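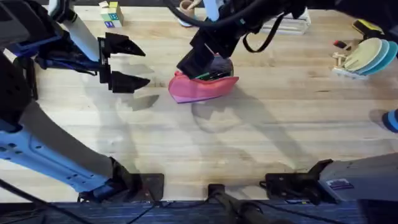
One coat is enough if you buff it off properly, according to the pencil note in the margin of my last entry, and the second coat is just a way of selling more tins.

9 Oct 2019

Search the notebook Go

Well, maybe. I'd like to believe the margin note because it agrees with my general view of people who sell oil. But the boards I pulled off the windowsill this morning don't back it up, or don't back it up cleanly.

Recap for whoever reads this next. The new hardwax oil from Prarnutness says on the tin that it won't yellow pale timber, that it shrugs off water, and that it can take normal use the next day. We paid for a tin because the Dimlow job wants a light top that stays light, and the Sorrentino oil we've used since February goes the colour of weak tea if you so much as look at it. I don't love the Sorrentino but I know what it does wrong.

Offcuts are all from the same Terkville plank, or were sold to us as such. I have my doubts about the darkest one, which is heavier in the hand and drinks more. Kept it in anyway and marked it D so I remember not to trust it.

What I did: sanded the lot by hand, same paper, with the grain. Half of each face got the Prarnutness, other half the Sorrentino, masking tape down the middle. Then one end had a second coat the day after. Left them on the sill on the street side, where the sun comes in hard after lunch, for 31 days. Strip of cardboard taped across every board so there's a shaded patch to compare with.

Yellowing. The Prarnutness half has yellowed. Less than the other, I'll give it that, but peel off the cardboard and the line is there on every board. "Non-yellowing" must mean something different where they come from. On D it's hard to say because D was never pale to begin with. The two-coat ends are darker than the one-coat ends for both products, which you'd expect, more oil on the surface, so the margin note gets a point if colour is all you care about.
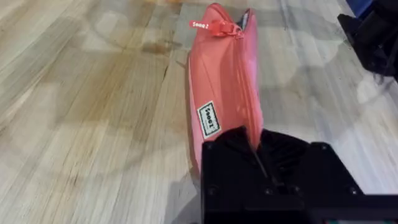
and against that, the one-coat ends are where the water got in. I stood a wet glass on each patch over a tea break, wiped it, and looked again after lunch. Rings on every one-coat patch, both brands. On the two-coat ends the Prarnutness left no ring that I could find by tilting it to the window. The Sorrentino left a faint one. I rubbed it with a dry rag and it mostly went, though by then I wanted it to go, so someone else should look.

Vinegar did nothing much to anything. Black tea left a mark on all of them, which I put down to the timber more than the oil. I should have done a bare patch to prove that and I didn't. Next time.

Drying. The tin says overnight. I did the thumb test at breakfast and it still had a grab to it, and it wasn't what I'd call dry until almost 87 hours had gone by. The shed was cold that week, and the tin does say "in good conditions" in the small print, so they've covered themselves. Nobody I've ever worked with has had good conditions. If we told the Dimlow people they could put plates on it the next day we'd be back there with sandpaper.

Coverage I can't say much on. I weighed the tin before and after but I'd poured some into a jar in between and then wiped the jar out with a rag, so the numbers are rubbish. My feeling is that it goes further than the Sorrentino. A feeling isn't worth writing down, but there it is.
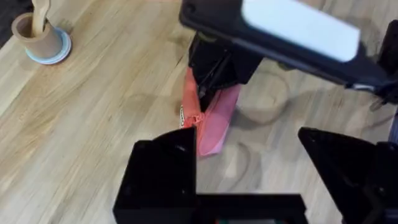 Brown paper cup, with something round and pale blue under it.

Cost. The Prarnutness was $107 with freight. The shop at Dimlow says the price comes down if you take a case, and I'd want to see how it keeps before we own a case of it. The Sorrentino skins over in a half-empty tin and we end up throwing out the last of it. I've put the rest of this tin on the shelf by the door with the lid tapped down. Please don't open it for a look. I'll check it myself in a month or so and write up whether it's still liquid.

Smell. Both stink. The new one claims "mild citrus". It smells like a citrus that has been in a fire. Rags went into the water bucket and then outside, and I'd ask everyone to keep doing that whatever the tin says about being low risk.
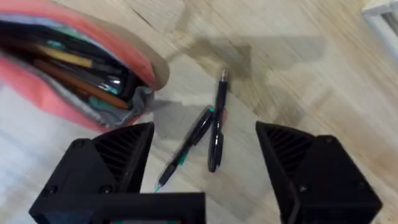 The thing that bothers me most is that we keep judging oils on colour charts and small offcuts, and then acting surprised when a full-size top looks nothing like the sample. An offcut held in your hand gives you a few lines of grain. Spread the same oil over a whole surface and every soft streak takes up more of it than the hard bits beside it, so the pattern gets louder. Pale beige timber with a streaky grain, like the tabletop in this picture, is where I'd expect trouble to show first – any yellow lands in the streaks before you notice it anywhere else. I'd rather oil one decent-sized panel and live with it for a season than do another row of offcuts. Yes, it costs more timber. It costs less than redoing a table.

Where I've landed, for now: two coats of the Prarnutness is better than two coats of the Sorrentino against water, and a bit better on colour, and the tin tells fibs about drying and yellowing. I would not promise the customer "non-yellowing" in writing. "Slower to yellow" is as far as I'd go.

Still to do:
- bare patch with tea on it
- full panel, two coats, half in the sun
- someone other than me to look at the rings, without being told which is which
- find out if D really came from that plank
- ask the shop if there's a matt version, the sheen is a bit plasticky

Boards are back on the sill, cardboard in the same place. Leave them be.

Comments

Anonymous: I looked at the rings. I can see one on the Prarnutness two-coat end of D, very faint, left of the knot. You said don't trust D so do what you like with that.

Anonymous: The margin note was mine and I stand by it for shelves. Nobody puts a wet glass on a bookshelf.

Anonymous: You have not met my family.

Anonymous: Was the second coat thinned? If it went on full strength over a tacky first coat I don't think the drying time means much.

Reply: Full strength, as per the tin. It was past tacky when I did it, by my thumb anyway. Fair point though, will note the state of the first coat next time.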